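Push-button

A push-button is a simple kind of switch that does its work when somebody presses on it, and for most of us it is so much a part of the day that we hardly give it a thought between the alarm clock in the morning and the bedside lamp at night. Doorbells have them, and so do elevators, blenders, crosswalks, sewing machines and the little radios that people keep on the kitchen windowsill. The word covers both the part you touch, usually called the cap or the button, and the working switch underneath it, although people in the trade like to keep the two apart.

How it works

Inside nearly every push-button there are two or more pieces of metal, called contacts, and a spring. In the most common sort the contacts sit a small distance from each other while the button is at rest, and pressing the cap brings them together so that current can flow. This is known as a normally open switch. A normally closed switch does the opposite, and lets current pass until it is pressed. The light in a refrigerator is the homely case that teachers tend to reach for: the closed door holds the button in, and the bulb stays dark until the door swings open and lets it out again.

Momentary and latching types

A momentary button goes back to where it started as soon as the finger is lifted, and a doorbell is the one everybody knows. A latching button stays put after the first press and needs a second to let it go, a bit like a retractable pen. The old table radios sold under the Hopkin name had a row of seven latching buttons linked by a sliding bar, so that pushing in one station popped out whichever had been in before, with a good solid clunk that owners still talk about with great fondness.

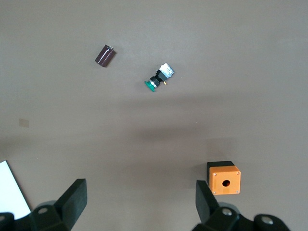
Why do some push-buttons need a second press to turn off?
They have a small catch inside that holds the button in place after the first press, and the second press frees the catch so the spring can push the button back up.

Color and marking

Color has come to carry a good deal of meaning on buttons, though customs differ from one trade and one country to another. Red is widely used for stopping and green for starting, and emergency stops are very often a large red mushroom shape on a yellow background, made broad so that they can be struck with the palm of the hand. On household goods the maker is much freer, and a button may be any color that goes nicely with the rest of the case. Markings may be printed, engraved or molded into the cap, and the molded ones last longest, as anyone with an elderly microwave will know.

Feel and sound

A great deal of care goes into how a button feels. Designers speak of travel, meaning how far the cap moves, and of force, meaning how hard one has to push. Many buttons also give a little snap partway down, which tells the finger that the press has been felt. Beca Edwards, who wrote the manuals for the Varnier line of kitchen timers, liked to say that a good button answers you before the machine does, and she spent much of one September trying out caps with bakers whose hands were covered in flour.

Wear and contact bounce

When contacts meet they don't settle at once, but knock against each other very quickly for a tiny fraction of a second. This is called bounce, and it can make one press look like several to an electronic circuit. It is commonly cured with a small filter made from a resistor and a capacitor, or with a short wait written into the software. Contacts also wear and tarnish as the years go by, and a button that has to be pressed twice, or leaned on, is often only in need of cleaning.

Collecting

Old push-buttons have a small and friendly following. Arwel Beddoe's collection, kept in glass-topped drawers, holds 3,524 of them, 248 from elevators alone, and his handwritten catalog notes the building each one came from wherever that is known. Brass elevator buttons and glazed bell pushes are the most sought after.

See also: Doorbell; Elevator; Light switch; Toggle switch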